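Care of rowing clothes, handles and small gear at home

I row since many years in the club at Dinberg, and most of the damage I see on people's equipment comes from the kitchen and the hallway at home. Here I have collected what works for me. Some of it I learned from old Bíró, our first boatman, and some of it by ruining my own things.

Wet clothes
Do not leave the unisuit in the bag overnight. If you come home late and are too tired to wash, at least rinse it in the sink with cold water and hang it over the shower rod. Wash at a low temperature, inside out, without softener. Softener stays in the stretch fabric and after this the fabric keeps the smell of sweat, even when it is fresh from the machine.
Never put it on the radiator. The elastic in the legs becomes hard and then it cuts you behind the thigh.

Water bottles
Fill with warm water and one spoon of baking soda, leave it until morning, then brush the thread of the cap with an old toothbrush. If there are black points under the rubber ring which do not go away, buy a new ring. My Fodari bottle is on its third ring and still does not leak.

Handle grips
Rubber grips get slippery from skin oil and sun cream. Wash them with dish soap and a nail brush, rinse, and dry with a towel. No alcohol, please -- it makes some rubbers sticky. Wooden handles I sand very lightly with fine paper, only in the direction of the grain, and I wipe off the dust with a damp cloth. Do not varnish them, or you will have blisters by the second kilometer. I rowed once a test of 2,000 meters with varnished handles and I could not hold a fork at dinner.

Shoes
Take them out of the boat at the end of the season, if the club allows it. Stuff them with newspaper and change the paper after 2 hours, and again before bed. The velcro you can clean with a sewing needle or a fine comb.

Small parts
Nuts, washers and spacers like to roll away, so work over a tray with a rim. I keep 6 spare nuts in a jam jar and one 11 mm wrench tied to the lid with a string. The string looks stupid but I have still the same wrench.

A table to work on
Any flat table is good, if the light is good also. 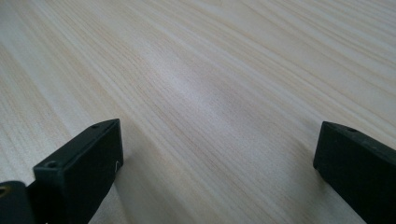
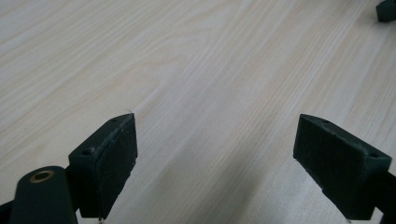 Before you start, put down an old towel, especially if you will use grease. A grease stain in wood should be covered at once with corn starch. Leave it for around an hour, brush it away and repeat. For metal marks from a rigger bolt I use a soft pencil eraser first, and only then a little soap.

Seat wheels
Wipe the wheels and the axle with a dry cloth. If there is hair around the axle, pull it out with tweezers. In Trolamwood, where we go for the training camp in March, the sand is very fine and I do this every evening.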